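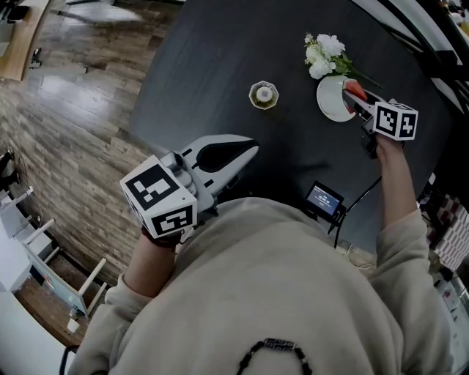
Munitz
Section author and table styling lead, Hernmont Home Guides

Section 4. Setting the flower-and-tea corner

Now for the fun part! By this point the table is wiped down and the bigger pieces are put away, so now we turn to the small group at the far end: the flowers, the glass cup and the saucer. A dark gray table is a wonderful background for white pieces, and you'll want to keep plenty of it showing.

4.1 Before you start

Push long sleeves up if they tend to drag. Take the cup out of its Vendport box with both hands and check the rim for chips.

4.2 Steps

1. Lay the white flowers down on the table near the far edge. No vase for this layout – the stems rest right on the surface and trail off toward the upper right corner. Fluff the leaves a little so the green shows between the blooms.

2. Stand the octagonal glass cup to the left of the flowers. Turn it until one flat side faces you. The facets in the rim look lovely from above, so don't crowd them.

3. Pour in the pale tea. Stop well short of the rim if you plan to float something in the cup.

4. Set the round white saucer to the right, just below the flowers.

5. Bring in your one spot of color. A small red-orange piece is perfect against all that white! Rest it against the rim of the saucer first, look at it from your chair, then decide if you'd like it further in.

6. Step back and nudge things. I usually move the saucer twice and the cup once.

Note: Full, rose-like blooms work best with this layout. Thin or spiky flowers get lost next to the saucer, though they're great in the Haddad layout (Section 6).

Caution: Glazed saucers slide on a smooth table. Keep one hand near the rim while you place anything against it.

Caution: Do not pour boiling water into a cold glass cup. Let the pot stand with the lid off first.

4.3 Clearing away

Lift the flowers before anything else and get the stems into water. Empty the cup at the sink, then rinse and dry the saucer by hand. Petals left on the table overnight can mark it, so give it a last pass with a soft cloth.

Section last updated Tuesday, July 29, 2025. The fall flower list will be added in August.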